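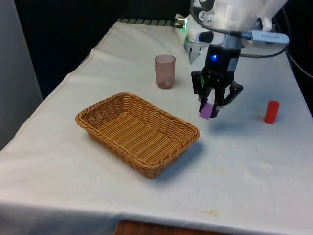 Basket and cup on the covered table, Toledo room.

Guvport Table Materials Group
Minutes of the meeting held on November 21, 2021

Location: Toledo room, Guvport
Present: chair, minute taker, stores, two room users
Apologies: Puvow

1. Minutes of the previous meeting

The September minutes were accepted with one correction. Under item 4, "tray" should read "basket". The tray was withdrawn before the September meeting and is not part of the set.

2. Contents of the table set

The current set was confirmed as the wicker basket, the cup, the red cylinder, the green ball and the purple block. The wooden spoon on the old list is deleted. Stores asked whether the cup should be listed as pink or clear. Agreed: "pink, see-through". The list inside the cupboard door still has the old wording and will be reprinted.

A request for a second cup was discussed. Room users would like to be able to nest the cups at the end of a session. Stores pointed out that the Wolov cups on the shelf have a different rim and do not nest with the present one. Deferred to the next meeting.

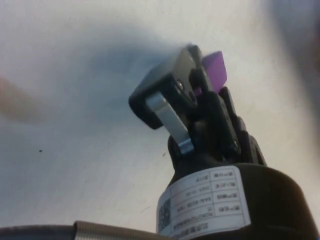
It was further noted that small pieces are being returned to the wrong drawer. Pieces that fit in the palm go in drawer 3. The ball also goes in drawer 3, in the divided section, so that it does not roll under the runners. The basket and the cup go on the open shelf above. Drawer 8 is for cloths only.

3. Basket

The basket was checked against the two points raised in September.

a) Rim. No loose ends were found. The corner binding was pressed by hand and did not move.
b) Base. The basket sits level on a bare table. On the cloth it rocks slightly if a fold is trapped underneath. Smooth the cloth before the basket goes down.

Puvow had sent a written comment proposing a lidded box in place of the basket. The group did not support this. The sloping sides give a wide opening and the inside can be checked at a glance. A price for a spare basket of the same pattern will be requested.
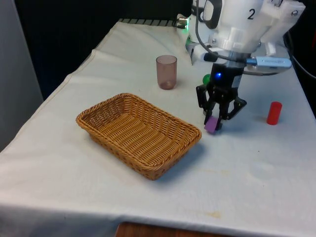 Red cylinder, cup and basket on the white cloth, purple block held just above it.

4. Layout and clearing

The order of clearing was revised. The small pieces are collected in the basket first, then carried to the drawer. The cup is moved separately by hand and is not to be placed in the basket on top of other pieces. The basket starts a session empty.

One room user asked for the positions of the pieces to be marked on the cloth. Not agreed. Tape leaves residue and the washing instructions do not allow for it. A paper layout card may be used instead, draft to be circulated by stores. 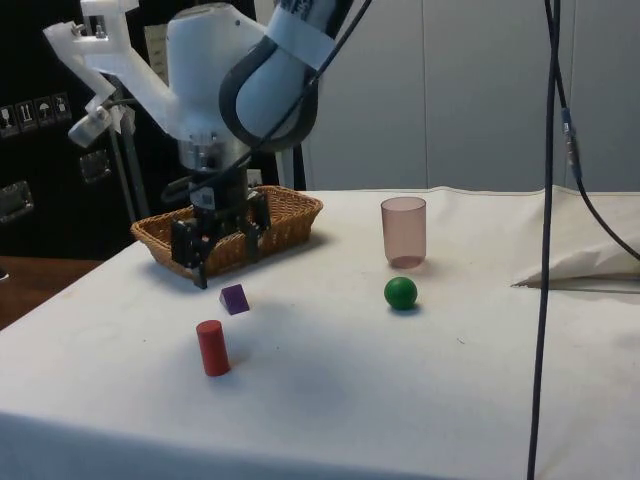 The cloth was taken as a separate point. The present washing interval is every 32 sessions, and this was considered too long. There are small specks and smudges on the white surface, along with faint wrinkles, and at the far right edge of the table the fabric is bunched into a mound. Agreed: the interval is halved, the cloth is pulled flat to the edge before the pieces are set out, and surplus fabric is folded under the table top. Stores holds 2 clean cloths at present.

5. Actions

Stores: reprint cupboard list; price for spare basket; draft layout card.
Minute taker: send revised clearing order to Puvow.
Room users: measure the overhang of the cloth on the long side.

6. Any other business

The left-hand cupboard door in the Toledo room does not close fully. Reported to building maintenance.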